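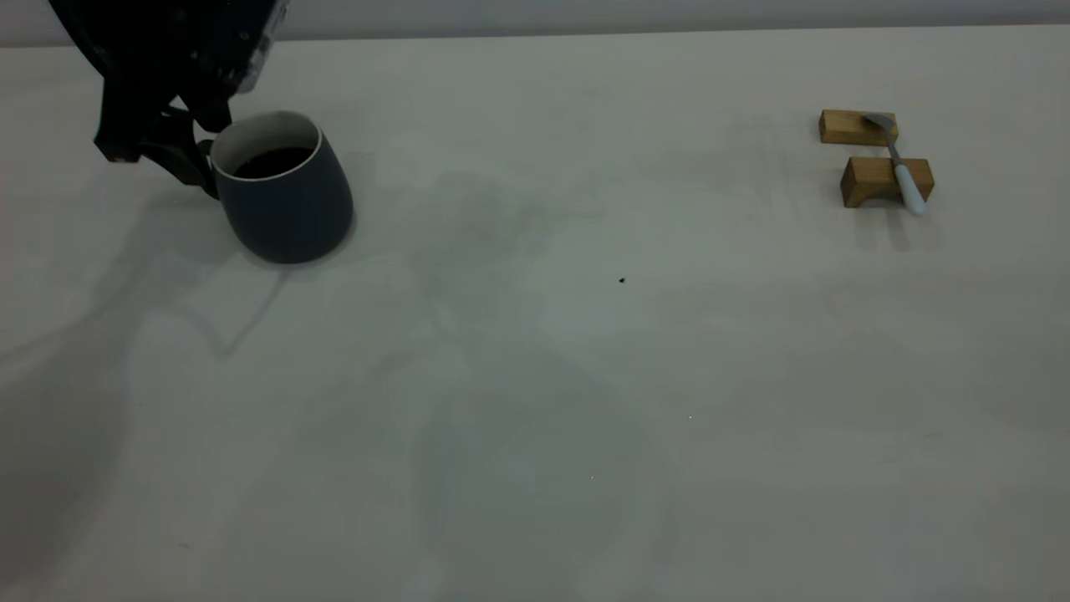 Tasting table, Room 501: mug with white glazed interior, wooden blocks at right.

Lundmont Test Kitchen, Zosstead building
Drinks and Utensils Safety Checklist, white table
Period: May
Checked by: Gun-woo Nam
Second reader: Han-gyeol Um
Marks used: OK / FIX / WATCH / N/A

Scope. Tabletop, drinkware, utensil rests, spill control and floor within arm's reach of the table. Sinks, the kettle shelf and the refrigerator are on the separate Skundach sheet and are not repeated. Brewing for the Hầu tasting is covered only from the point where the drink reaches the table.

1. TABLETOP

1.1 Surface free of cracks, chips and lifted edges. OK
Comment: Checked by hand along all sides. No catch points.

1.2 Table level in both directions. OK
Comment: Level placed at center and at each corner. One foot was backed off by half a turn and locked again.

1.3 Surface clear of crumbs and debris. FIX
Comment: Small dark speck on the left side, away from the blocks. Probably a crumb. Wipe before the next drink is set down. A white top shows everything, so there is little excuse for leaving it.

1.4 Surface dry before drinkware is placed. OK
Comment: Dry cloth pass done at 9:40 a.m. Cloth came away clean.

1.5 Lighting adequate to see a spill. WATCH
Comment: The light is uneven. Part of the top falls in soft shadow, and a thin film of water would be easy to miss there. Moving the floor lamp has been tried in the past and only relocates the shadow. Until the fixture is changed, finish each wipe-down with a dry cloth over the shaded part.

2. DRINKWARE

2.1 Mug rim free of chips. OK
Comment: Rims checked at the sink with a fingertip before filling. Any mug that fails goes straight to the breakage bin, including mugs people like.

2.2 Interior glaze free of crazing and stain. OK
Comment: The white lining makes this easy to judge. Do the check empty. Once there is coffee in the mug only the band above the drink can be inspected.

2.3 Fill level below the rim. OK
Comment: Rule for this table is a visible band of white all the way around. No measured limit is set and none is needed.

2.4 Mug base flat and stable. OK
Comment: Tapered mugs are narrower at the foot than at the belly. Rock each one gently while empty. Reject if it ticks.

2.5 Mug kept back from the table edge. OK
Comment: Minimum is 24 cm, measured from the nearest point of the base. Mark the line with removable tape if new people are tasting.

2.6 Serving temperature logged for hot drinks. FIX
Comment: Log sheet had no entries after the first pour. The probe works and was in its sleeve. Whoever pours also writes.

3. UTENSIL REST

3.1 Blocks free of splinters. OK
Comment: Faces and edges rubbed with a nylon stocking, no snags. The arched notch on the underside of the front block was checked separately, as the curve is hard to sand and tends to be rough.

3.2 Blocks sit flat and do not rock. OK
Comment: Notched block stands on the feet either side of its arch. Both feet make contact.

3.3 Gap between blocks narrow enough to carry the utensil. OK
Comment: Head on the far block, handle across the near one. The shaft must not sag or touch the table.

3.4 Handle end reachable without crossing over a drink. OK
Comment: Keep the blocks to one side and the mug to the other. Handle end points toward the user.

3.5 Blocks clean, no swelling or dark patches. WATCH
Comment: Bare wood takes up coffee quickly. Wipe, stand on edge, air dry overnight. Do not put in the dishwasher. Replace at the first sign of black along the grain.

3.6 Utensil head and shaft joint tight. OK
Comment: Twist test, light hand pressure. No play. 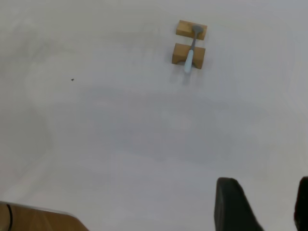
Han-gyeol Um asked for item 3.3 to be reopened. The objection was that a handle which runs past the front block can be knocked by a sleeve, and that a wet head on bare wood defeats the purpose of keeping the utensil off the table in the first place. Um would accept the blocks for dry utensils only and wants a glazed rest for anything that has been in a drink.

Inspector's response: Accepted in part. Item 3.3 stays at OK for dry utensils. New item 3.7 added below. The overhang is acceptable as long as the handle stays inside the tape line in 2.5.

3.7 Separate washable rest provided for used utensils. FIX
Comment: None on the table at time of check. A small glazed saucer will do. Due before the next Hầu tasting.

4. SPILLS AND BURNS

4.1 Absorbent cloths within reach. OK
Comment: Stack of 22 in the drawer, folded. Restock when the drawer divider is visible.

4.2 Cool running water reachable without opening a door. OK
Comment: Walked from the table at normal pace in 5 seconds.

4.3 Power strips and cords off the tabletop and below splash height. OK
Comment: Cord clips on the wall side were loose and have been pressed back. Check again next month.

4.4 Burn dressings in date. OK
Comment: Box resealed after check.

4.5 Paper and notebooks kept off the drink side. WATCH
Comment: Tasting forms migrate. A clipboard on a hook is suggested and has been suggested before.

5. FLOOR AND ACCESS

5.1 Floor dry and free of grit. OK
Comment: Swept before the check.

5.2 Stools pushed in when not in use. FIX
Comment: One stool left in the walkway to the sink. Moved.

5.3 Walkway to the door clear. OK
Comment: Some boxes from the Lundmont delivery had been stacked near the hinge side. Taken to storage.

OPEN ACTIONS

1.3 Wipe tabletop, left side. Nam, same day.
2.6 Complete temperature log at every pour. Whoever pours.
3.7 Supply glazed rest for used utensils. Um.
5.2 Remind users about stools. Nam.

WATCH items 1.5, 3.5 and 4.5 carry over to the next sheet without change of wording. If the lighting fixture is replaced before then, close 1.5 and recheck 1.3 under the new light.

File the signed copy in the binder by the door, behind the Skundach sheet for the same month.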